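Cuaderno de taller, abril, viernes por la tarde
Barniz al agua Kernow, segunda tanda de probetas

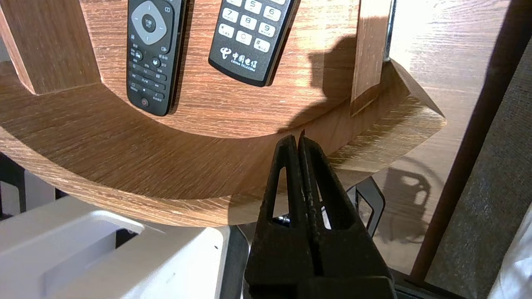 Sigo sin creerme lo de la ficha. Kallberg nos vende el Kernow como "listo para lijar en dos horas" y esta mañana, a las dos horas y media, el papel de grano 200 se embozaba a la tercera pasada. Yolanda Kowalczyk opina que cargué demasiado la mano. Puede ser. Repetí con la probeta 552, mano fina, rodillo de espuma nuevo, y el papel se volvió a cargar, algo menos.

Lo que sí hay que reconocerle: no amarillea, al menos de momento. El Lebrun de siempre deja el roble más cálido y a mí me gusta más, pero eso es gusto y no dato.

Humedad del taller: 74 %. Yolanda dice que con esa humedad no vale ninguna prueba de secado. De acuerdo, pero entonces tampoco valen las que hicimos con el Lebrun en invierno, con la puerta abierta y la estufa a ratos, y esas las dimos por buenas sin rechistar.

Prueba de la taza: cerco blanco con el Kernow a los veinte minutos. Se fue casi entero al cabo de una hora. Con el Lebrun no salió cerco. Una sola probeta de cada, así que no saco nada en limpio.

Llamé a Kallberg. Me recomiendan el catalizador (ref. 2308), que casualmente se compra aparte. Pregunté si los tiempos de la ficha son con catalizador o sin él y quedaron en mirarlo. Ya.

Testas: chupan muchísimo, tres manos y siguen mates. En los cantos curvos el barniz se descuelga si se insiste con el rodillo; mejor brocha, poca carga y no volver atrás.

El encargo de Tistness no lo toco con esto. Va con Lebrun aunque haya que esperar al día siguiente entre manos. Si alguien quiere discutirlo, las probetas están en el estante de la ventana, marcadas por detrás a lápiz. No las apiléis, que la última mano todavía marca la uña.

Pendiente: repetir el lijado con menos humedad, comprar papel, pedir la ficha buena.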